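Visit report: Cesach manipulation lab, Mirkville
2023-05-16

Purpose of the visit was to judge whether the Cesach system is ready for light work on our Grondness floor: opening drawers, putting parts away, clearing benches. Bo-ram Cho hosted.

Tasks are first performed by a person with hand-held grippers, and the recordings train the arm. The current task set covers lidded boxes, drawers and small-item sorting. Cho regards drawers as the harder case. The pull has to stay in line with the slides, and a light box moves with the drawer unless a second gripper holds it.
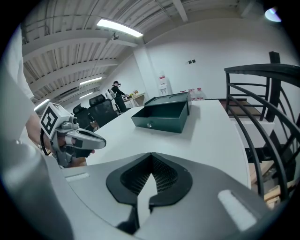 For the drawer task the training set stands at 632 recordings. Cho reported 99 successful openings in the last 517 unattended attempts, with most failures at first contact. Closing does better, but she had no separate figure for it. Median time to open is 16 seconds. A trained packer at Grondness does it in one or two.

Locked drawers are out of scope. So is anything that needs a label read.

Assessment: not suitable for the floor at present. The Zapata cell we saw last August is faster but handles only fixtured parts. Cho expects new fingertips before the next round of trials and will send the results.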